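# Teaching a two-arm robot to handle a soft bag

Bags are my favorite thing to teach. They sag, they twist, they fold over whatever you put in them, and the first time you get a pair of grippers to hold one open properly you will want to call everyone you know. This guide covers the remote-control method, where you move a pair of leader arms and the robot copies you while everything gets recorded. If you've already done blocks and cups, you're ready for this!

## What you need

- Two arms with parallel grippers, already calibrated and talking to your leader arms
- A head camera, plus wrist cameras if you have them
- A small fabric bag with handles (a lunch bag is perfect)
- One piece of fruit, round and firm
- A plain table, cleared and evenly lit

We run the Hustau leader arms with Skidima as the recorder, so the menu names below come from Skidima. Any recorder with a start, stop and discard button will do the job.

Pick a bag that slumps a little but doesn't collapse flat. A stiff one teaches the robot almost nothing about fabric, and a thin shopping bag is misery for your first week. Trust me on the shopping bag. I lost an entire afternoon to it.

## Set up the table

Put the bag in the middle of the table where both grippers can reach past it with room to spare. Drive each arm to the far side of the bag and back again before you record anything. If an elbow complains, move the bag toward you a little and try again.

Check the head camera view with both arms in their working position. You want to see the mouth of the bag between the grippers. Then set the gripper force to 30 percent. That's enough to hold a strap and gentle enough that a sloppy squeeze won't mash your fruit.

In Skidima, open **New task**, name it something you'll recognize in October (`bag_fruit_2` is not that name, I speak from experience), and set the episode limit to 100 seconds.

## Practice without recording

Do 4 full runs with the recorder off. Your hands need to learn the delay between the leader arms and the robot, and fabric makes that delay feel bigger than it is. Go slower than you think you should, then a bit slower again.

Get used to these moves separately:

1. Close one gripper on a strap or handle and lift until the fabric just starts to tighten.
2. Bring the other gripper in from the opposite side, fingers level with the top of the bag.
3. Pull gently outward to open the mouth, hold, and relax.
4. Let go with one gripper while the other stays put.

Number 4 is the sneaky one. When one side lets go, the bag swings toward the side that's still holding, and beginners chase it. Wait for it to settle, then move.

## Record the task

Start with both arms at home and the recorder running. Grip the left side first and steady the bag, then bring in the right. Keep both wrists fairly low so the fabric stays supported by the table. Once you have both sides, pause for a beat. Those short pauses are gold later on, when you're trying to find where one step ends and the next begins. 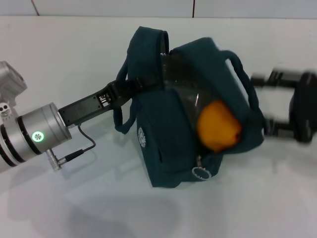

*By Efthymia Ververidis | Updated 10th August*

With a gripper on either side, a bag will tilt and crease, and that's fine! Leave it in. A robot that has only seen tidy bags gets lost the moment one leans over. What I do watch is the strap: take a narrow bite near the top and let the loose part hang clear of the fingers. If it gets pinched in with the body of the bag, open up and regrip while still recording. A clean recovery is one of the best things you can put in a data set.

Watch the fruit, too. Against dark teal an orange is wonderfully easy to pick out, even half tucked into a fold, so it's a great choice for early sessions. Swap in something duller once the basics work.

## Keep or discard?

Discard an episode if an arm hit its joint limit, if you bumped the table, or if you stopped halfway to think. Keep wobbles, regrips and slow approaches.

Aim for 200 good episodes before your first training run. Turn the bag a little between takes, and change where the fruit starts. Take breaks, because tired hands get jerky and the robot will copy that faithfully.

When the set is done, replay a handful at double speed. If you can follow every step without guessing, export it and start training.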